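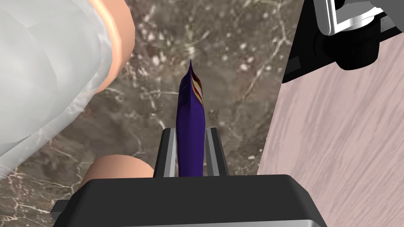
Lorena Quezada
Simulation cell setup and upkeep

Tatis two-arm cell: setup notes and data card
Last updated 10 March 2020

Hi! If you've just pulled the Tatis folder and want to get the cell running on your own machine, start with this file. I look after the simulated cell (the arms, the grippers, the wrist view, the floor and table assets) and these are the notes I wish I'd kept from the first week. They cover setup, the checks I do before a recording run, and the two or three things that break most often.

What's in the folder

There are 330 recorded episodes, all rendered, no real hardware. 303 of them passed my checks and live in "clean". The rest are in "held", and please leave them there for now – most have a gripper offset problem that I still want to compare against. Each episode has the wrist view, joint positions for both arms, and finger opening. The wrist view looks out over the top of the black gripper housing, so the fingers are always in it. The render up top is a good one to compare yours with: both fingers upright, the purple pointed piece clamped between them, marble floor behind, and part of the second arm in the upper right corner over the pink wood.

Setting up the cell

Load the floor first, then the table, then the arms. I know the loader says order doesn't matter. It does on my machine, and it did on Qin's build server too (the second arm came in at the origin and sat inside the first one, lovely!).

Set the physics step before you attach the grippers. We run 200 steps a second. At 80 the fingers buzz against anything narrow, and a tapered piece like the purple one will slowly creep up out of the grip while you're looking at something else.

Then zero the fingers. Open all the way, close all the way with nothing between them, and check that both inner faces meet at the center line. If one side gets there first, fix the offset in the gripper file and don't touch the arm file. I did it the other way in January and spent an afternoon undoing it.

Before a recording run

– Close on the purple piece, hold, and watch the tip. If it drifts, check finger friction.
– Look at the thin silver lip along the bottom of the wrist view. It should run straight across. If it's missing, your camera mount has slid forward.
– Move the second arm through its whole path once with recording off.
– Save the cell file under a new name. Please, please don't overwrite mine.

Things that break

Finger friction resets to the default whenever you swap the gripper mesh. No warning, no log line. I now keep the values in the notes field of the Zedov config and paste them back in.

The white sleeve-like shape with the orange band is low-poly, and its facets show up close. That's the asset as we have it, so no need to file a bug. If it flickers, though, you've probably got two copies loaded.

The Staltuvari exporter writes finger opening in meters and the older one used millimeters. Everything in "clean" is in meters. I haven't converted "held" yet.

Questions or a fix of your own? Add a line to the changes file with your name on it and I'll pick it up from there.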